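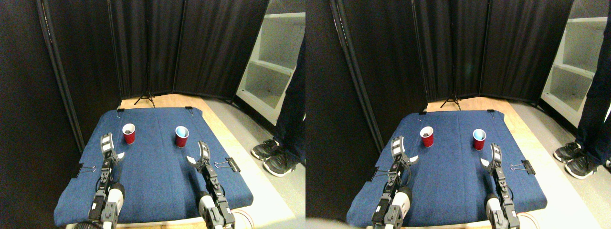
Friday, July 3, 2020

Callback queue, day two on the Plevero account.

Pulled the overnight export first thing. 2297 contacts since the switch to the new routing rules. Transfers out of billing are down, transfers out of returns are up. Most of the returns ones have the same note: customer picked "change an order" because the menu has no entry for "cancel part of an order." Same complaint we logged for Kadanier in April, and I think the same fix will do. Copied the old menu text into the shared folder so we can start from that.

Callback timing. The system offers a callback when the wait goes over 13 minutes. Set it lower on the test line and placed calls from my desk phone. The offer plays fine, the number reads back fine, but if you press 2 to enter a different number it drops you at the top of the main menu and your place in line is gone. Did it again from a cell phone, same result. Opened a ticket with Nyarko, since the menu script is theirs. Do not turn on the "different number" option for Plevero until they answer.

Email side. Auto-reply is still going out twice when a customer writes from the web form and then replies to the confirmation. The dedupe rule matches on subject line only, and the form adds the order number to the subject. Changed it to match on sender plus order number. Ran up to 500 old messages through it and read the ones it flagged. A few were real second questions from the same person - those need to reach an agent, so the rule now tags them and leaves them open.

Pustirero wants the weekly report split by language. The field is there but agents leave it blank on chats. Could fill it from the widget setting. Not started.

Left to do: returns menu wording, recheck transfers after the weekend, hold music on the test line is still too loud.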